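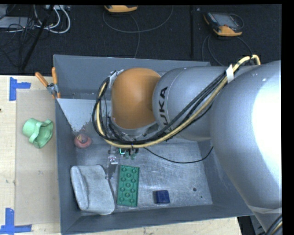 Notes for "The Bin Is Not a System"

Slide 1. Opening

Leave the picture up while people find seats. Don't talk over it. Say hello, say my name (Kuldeep Kaushik), then ask who in the room owns a big gray metal bin. Wait for hands. Ask who could tell me what's at the bottom of theirs. Wait again, longer.

My claim for the next while: a big open bin is where sorting goes to be put off. I've bought plenty of them, so I'm not speaking from a great height.

Slide 2. What we get sold

Grovari catalog page. Read the line about "a home for everything" out loud, flat voice. A home for everything is a pile with walls around it. The tall walls are what they charge you for, and tall walls are what stop you seeing in unless you stand right over it.

Vamel does the same thing with a lid. I have less to say about lids, mostly rude. Skip if short on time.

Slide 3. The scratches

Back to the bin for a minute. Look at the floor of it, all those scuffs. People tell me a scratched bin proves the thing gets used. Maybe. Mine got scratched from me dragging a wrench around in it looking for a smaller wrench. I would want to see more before I called that proof of anything.

Sloping walls: someone always says they help you scoop things out. I tried this with 2 bins at home, one sloped, one straight. Couldn't feel a difference. If anyone here has, tell me at the break.

Slide 4. The Srisuk stockroom

Tell this one slowly. They had 3,232 small parts on the books and 5 deep bins to keep them in. The pitch was that everyone would "just know" which bin. By June they were reordering parts they already owned. They went to shallow trays, 4 to a shelf, with labels on the front edge.

Did trays fix it? Partly. The labels did a lot of the work, and I can't separate the two. Say so before somebody in the back row does.

Slide 5. Where I'd still use one

Soft stuff. Scrap. Anything you plan to tip out on a table and go through in one sitting. A bin on a tabletop is already better than the same bin on the floor, you look in when you walk past.

Skolard handout goes around here. Their depth chart is fine, ignore page two, which is an ad.

Questions. If it's the color-coding question again, answer is: try it, write down what happens, come back.

Last updated: June
Contact: Kuldeep Kaushik, speaker | © Kuldeep Kaushik | Back to top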